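Kolinthorpe Residents' Forum
Council Services > Library laptop loans: replacement models

E. Abubakar (Moderator)
Posted Thursday, June 19, 2025
Members are invited to comment on the replacement of the 22 loan laptops held at Ketwood Library. The present machines will not receive security updates after October. Two options are under review: new budget models, or refurbished business models with a longer guarantee.

JFrota
I would support the refurbished option. The keyboards are sturdier, and the batteries can be changed without sending the machine away.

Orakzai_D
I must respectfully disagree. Cliststead bought refurbished units and 18 of them needed new batteries in the first year. Any saving was lost.

JFrota
Were those batteries replaced before delivery? The Kolinthorpe terms would require it.

Orakzai_D
They were not. I accept the point, though I would still prefer new machines.

M. Tsegaye
May I raise the matter of graphics? Borrowers on the design course use 3D software, and the current laptops are very slow with it.

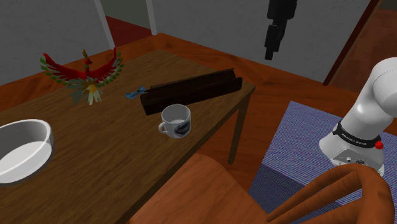

A machine with 16 GB of memory would be suitable for such work — 8 GB would not. I would ask that at least two be bought to that standard.

E. Abubakar (Moderator)
Noted. Mr Tsegaye's request will be added to the list of requirements. Comments remain open.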